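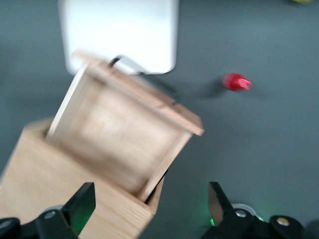

*Fig. 7.1 A gripper over the bench, with an open wooden box and a small red object.*

## 7 Who Does the Packing?

Skoltau told its packers in March that the arm would "free them up". Tiziana Monti, a packer there, asked what for. She now minds 3 benches and is paid as before.
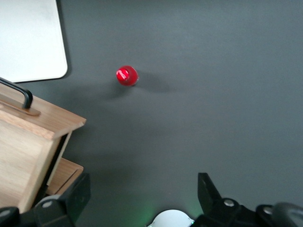

*Fig. 7.2 The red object, the box and both gripper fingers.*

Firms like to count items handled. Ask instead who resets the bench, and whether that work appears in anyone's job title.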